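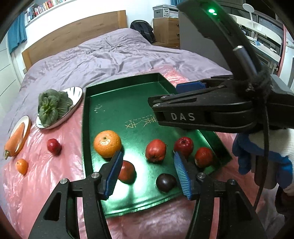
Fruit tray run, two grippers, pink sheet on the bed.

Ok quick one, bus to Nekville leaves in 40 minutes and I haven't packed. Club demo is Wednesday and we're still short on pick and place runs. Goal was 200 this week. Not there.

Apples are fine. Carrot next, then the bok choy, which I'm dreading – too many leaves, no good place to grab. The plum is small and I keep coming at it from too high. Need to slow down on the close, my notes from Skedden say the same thing and I ignored them agian.

Moved everything to the bedroom becuase the desk is too narrow for two people working at once. Better elbow room, softer surface, so the tray tips if you push down on the rim. Don't push down on the rim.

Still to do: rename the Bido folders, charge both units, buy more plums. More tonight if the wifi holds up.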